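Home > Sighting Archive > Support > Open tickets > Case times
Archive Map Flight Logs Forum Support Log in

June, posted by Hasholm reading group

Subject: Case times move by three hours after import, and matches with flight logs are lost

Hello. I write for our reading group in Hasholm. We use the Wemesance archive to compare old reports of unknown lights with the released logs of test flights. Until last month the compare page worked well for us. Now many of our cases show no match where before they had one, and I believe the fault is in the import and I will try to explain why.

Our collection has 941 reports. Most of them are typed from letters and newspaper cuttings, and a smaller part comes from radio notes. After the new import I exported everything and put it next to our own list. In 225 reports the time of the sighting is three hours later than in the source. The other reports are correct to the minute.

I give one case, so you can look at the same thing. The witness near Bastos writes that she saw a silver object, very high, at 7:40 in the evening, when the sun was already down for her but still shining on the object. In the flight log there is an aircraft on that route at 7:35. With the old import, the page showed this as a possible match. Now the archive says 10:40, and at 10:40 there is no sun at any height, so the description of the witness makes no sense anymore. A person who reads only the archive will think it is a much stranger case than it is.

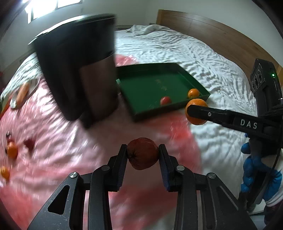

I tried these steps before I opened the ticket:

I cleared the saved searches and logged in again. No change.

I changed the time zone in my profile from "local to witness" to "local to reader" and back. The list changed on the screen, but the export file stayed the same, so I think the wrong time is stored and is not only shown.

I deleted one report and imported it alone. It came back with the correct time. I imported it again together with the full file, and it was wrong again. I did it twice to be sure.

I opened the file in a plain text editor to look for strange characters in the time column. I did not find any.

What I can also say: all the wrong reports have an empty field for the county. But there are reports with an empty county which are correct, so it cannot be the whole reason. The import itself took about 22 minutes, longer than I remember from before, and it ended with the green message and no warning.

Please do not correct the times by hand on your side. Two of our members have written notes to the cases, and the notes are connected to the times.
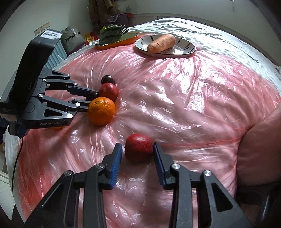
Ceststead desk replied in the afternoon that the empty county was a good clue, and asked if the wrong reports stand together in the file or are spread out. When a report has no county, the new import takes the time zone from the last report that had one. If that last report came from another part of the country, the time moves. The desk also asked for the import file in its original order, not sorted, and said that the notes would stay connected if we did not press "Rebuild".

Thank you, this explains it very well. I looked again with your question in my mind. The wrong reports stand in long groups, and before each group there is a report from the east coast with the county filled in. The correct ones with empty county come after reports from our own region. When I imported the one report alone, there was nothing before it, and I suppose the archive then used the zone of the collection.

I attached the file in the original order. I did not press "Rebuild", although the page suggests it in two places — maybe the button can be hidden until the problem is solved.
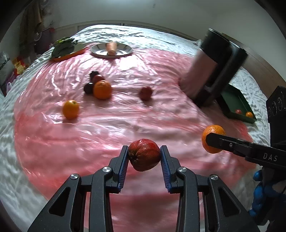 For the moment I made a copy of the file and wrote the state and the county in every row where we know it. For some letters we know only the name of a road or a lake, and there I wrote the zone directly in the last column, as the help page allows. I imported this copy in a test collection. The Bastos case is at 7:40 again and the match with the flight log came back.

Two questions are still open for me. Can I replace the main collection with the test one and keep the notes? And are the times in the flight logs also touched by this import, or do they come by another way? We compared only a few pages of the logs with the scans, and these were good, but I would like to be sure before the group writes its summary.

Status: waiting for Ceststead desk
Priority: normal
Notes on cases: keep, do not rebuild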